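Capítulo 4
Ergonomía cotidiana: el cuerpo que se sienta a trabajar

Última actualización: febrero
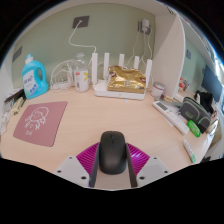

Figura 4.1. Un ratón negro con rueda de desplazamiento, sobre un escritorio de tono madera claro.

Cuando empecé a dar clases de ergonomía yo tenía un dolor de muñeca espantoso y no se lo contaba a mis alumnos, claro, me daba vergüenza. Llevaba años corrigiendo trabajos en la mesa de la cocina, con el portátil encima de dos diccionarios y los hombros a la altura de las orejas. Fue Nazareno Rinaldi, compañero mío en el instituto Kileo, quien me pilló una tarde frotándome el antebrazo y me preguntó cuánto tiempo pasaba así. Calculé 30 horas a la semana – ¡y me quedé corta!

De ahí sale este capítulo. Vamos a hablar de posturas, sí, pero sobre todo de tiempo: de lo que pasa cuando un gesto pequeño se repite toda la mañana. Mover el puntero no cansa. Moverlo durante cuatro horas con la muñeca doblada hacia arriba ya es otra historia, y los tendones que pasan por ahí (los veremos con calma en el apartado 4.2) lo notan antes que nosotros.

Trabajaremos con un caso que me gusta mucho, el de la gestoría Allham, una oficina de 22 personas donde casi todos se quejaban del cuello y casi todos le echaban la culpa a la silla. Cambiaron las sillas y siguieron quejándose. Cuando por fin alguien midió la altura de las pantallas salieron cosas muy curiosas, que no os adelanto todavía.

Antes de seguir, os pido un favor. Sentaos como os sentáis siempre, sin arreglaros la espalda porque os lo diga un libro, y apuntad tres cosas: dónde apoyáis los codos, a qué altura os queda la vista y si los pies tocan el suelo. Guardad la hoja – la vais a necesitar para la actividad final.

4.1 ¿Qué entendemos por postura neutra?

Empiezo por aquí porque el nombre despista. Una postura neutra es aquella en la que las articulaciones quedan lejos de sus extremos y los músculos trabajan poco para sostenernos. Se puede estar neutro y moverse bastante, y de hecho conviene.

Este sitio utiliza cookies propias y de terceros. Si continúas navegando, aceptas su uso.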